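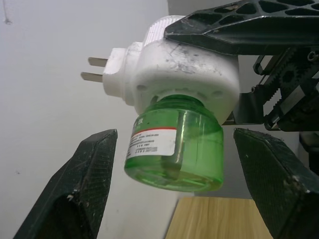 Geddes ward: younger voters decided the council seat

The result for the open seat in Geddes ward is now final. Eyerusalem Demissie won with 1,245 votes, and she finished 40 votes in front of Anselmo Sampaio, who had held the lead in the early count until late in the evening.

Most of us expected a quiet election, like the one before it. But at the Orari Street polling place, close to the student housing, the line was still out of the door at 7 p.m. Poll workers there had to ask for more ballots two times. 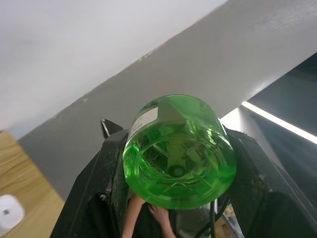 Kálmán Gál, who teaches statistics at the evening college, made a small survey of voters as they were leaving. He spoke with 70 people under 30, and rent was the first concern for most of them. The bus line to Nasuso came second – it lost its night service last winter, and many people who work late shifts are still angry about it. He warns that his survey covers only one polling place and should be read with care.

Mr. Sampaio has accepted the result and will not ask for a recount. Ms. Demissie takes her seat in May. Her first meeting will discuss the rent registry, a proposal that has been waiting for 17 months.

Readers who want the full table of results can find a printed copy at the ward office, next to the front desk.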